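3.2 Matériel et disposition de la table

La surface de travail est une table recouverte de papier brun, sur laquelle nous avons collé des bandes adhésives bleu foncé. Ces bandes délimitent des cellules rectangulaires et servent de repère commun au participant et à l'observateur. Nous avons choisi le papier brun après une étude préalable conduite en février par Mechthild Eder, dans laquelle un fond blanc brillant avait gêné plusieurs personnes au moment de juger les teintes claires. Le papier garde des plis légers après quelques séances ; il est remplacé lorsque ceux-ci deviennent assez hauts pour arrêter un cube.

Les objets à trier sont des cubes en mousse de couleurs variées. La mousse présente deux avantages pour notre question : elle ne fait presque pas de bruit quand on la pose, et elle n'informe pas la main par son poids. Le participant doit donc s'appuyer surtout sur la couleur et sur la position. Certaines teintes ont été retenues parce qu'elles sont voisines – par exemple le lavande et le violet, ou le rose et le magenta – et qu'elles obligent à prendre une décision de frontière. La liste des noms de couleurs vient du questionnaire Olness, que nous avons traduit et raccourci.

Au début de chaque essai, un cube bleu clair est placé au centre de la table, sur la bande verticale médiane. Nous l'appelons cube de référence. Les autres cubes sont répartis de part et d'autre, dans la rangée du milieu, et les cellules voisines de la référence restent libres. L'orientation des cubes latéraux n'est pas contrôlée. Un cube peut aussi se trouver à cheval sur une bande ; dans ce cas, il est attribué à la cellule qui contient la plus grande partie de sa base, selon la règle de codage proposée par Annelies Mösli.

L'échantillon comprend 35 participants adultes. Après exclusion des essais interrompus, nous avons conservé 908 essais pour l'analyse. Chaque participant disposait de neuf essais d'entraînement, qui ne sont pas comptés dans ce total. La consigne était lue à voix haute et ne mentionnait ni la vitesse ni l'ordre des gestes.

La figure 2 montre une disposition des cubes autour de la référence.

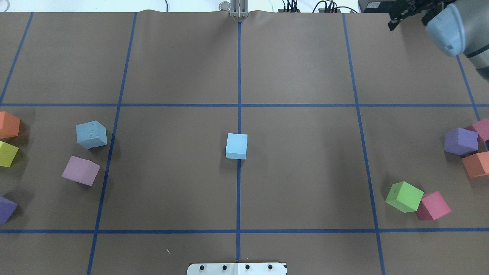
Figure 2. Table quadrillée, avec le cube de référence bleu clair au centre et les autres cubes en mousse répartis à gauche et à droite.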